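Project report, Everyday Materials elective
Handed in 11/18/18

# Which pan is easiest to wash? What I learned at the sink

I picked this project because I hate scrubbing pans, and I figured if I had to spend a whole semester on something it might as well make my evenings shorter. Our class got to choose any household chore and study it properly. Most people went for laundry or vacuuming. I went for frying pans, and then for the sink, and then (this was not in my plan at all) for handles.

## What I wanted to find out

My first question was simple: does a light, coated pan really wash up faster than an old bare metal one, and does it matter what you scrub it with? My proposal in September also had a part about dish soap brands in it, but my instructor said that was a second project, so I dropped it. I was a little annoyed. She was right, though — I barely finished as it was.

## The pans and the mess

I used two pans. One was a coated pan from Haslinger with a pale inside, and the other was a bare steel one that has lived in my family's kitchen longer than I have. For the mess I cooked scrambled eggs with a spoonful of butter, let the pan sit on the counter for 40 minutes, and then washed it. I tried tomato sauce at first but it came off everything so easily that I had nothing to write down.

The scrubbers were a plain sponge, a nylon brush from Lusgate and a cotton dishcloth. I know steel wool would have won on the old pan, but it would have wrecked the coated one and then my comparison would be useless (and I'd owe somebody a pan).

## How I timed it

I started the stopwatch when the scrubber touched the pan and stopped it when I could wipe the inside with a white paper towel and not see any yellow on it. Rinsing didn't count. I did every wash with the same squirt of soap and warm water from the tap, and I filled the sink to the same line with tape I stuck on the side. The tape kept peeling off, so for the last week I used a pencil mark.

Adding up all the washes, the coated pan took 1,604 seconds and the steel pan took 1,627. I added them three times because I didn't believe it! I'd been so sure the coated pan would win by a mile. The eggs did slide off it faster, but then I spent ages chasing the thin greasy film, which is hard to spot on a pale surface. On the steel pan the stuck bits took forever, and once they were gone I was basically done.

## The sink matters too

At home our sink is deep and narrow, and I kept bumping my knuckles. A shallow sink lets you lay the pan down flat and lean on it, and your elbows stay lower. The catch is the handle. If it's long, it has to go somewhere, and the nicest spot I found is pointing back at yourself, over the front edge. The pan sits level that way and you've got the faucet right behind it for rinsing.

The trouble is that the handle then pokes you in the stomach, and if you lean on it the pan tips up and you get dishwater down your shirt. I moved it off to one side for the second half of my washes and that felt better, except in the deep sink, where it just got stuck against the wall.

For the inside of the pan I liked the sponge best. You can push it flat into the bottom and then roll it up the curve without changing your grip. The brush was great in the corner where the bottom meets the side and bad everywhere else. The dishcloth I don't even want to talk about. Pushing your sleeves up past the wrist before you start is also worth the two seconds, and I say that as someone who did a bunch of washes in a soggy hoodie.

A yellow sponge pressed against the inside of a round pan, with the long tan handle hanging out over the front of a white sink: 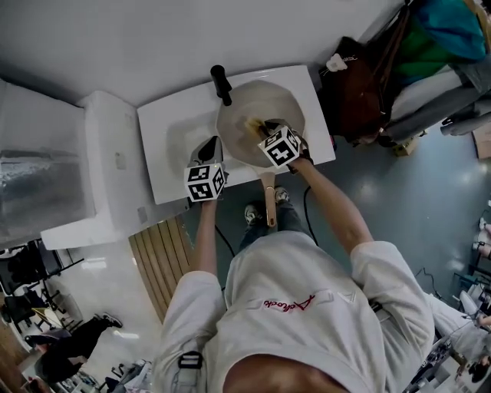
## What I'd change

I'd use a second kind of mess, something burned on, like rice. I'd also get another person to do half of the washes, because by the end I had gotten quicker just from practice and I can't tell how much of my numbers is that. And I'd buy a timer with big buttons. Pressing start on a phone with soapy fingers cost me two whole washes that I had to throw out.

I still want to try a Trosport pan with a removable handle, which would fix the stomach problem, but the store was out of them. For now I'm keeping the sponge and the coated pan, and my parents have asked for their steel one back.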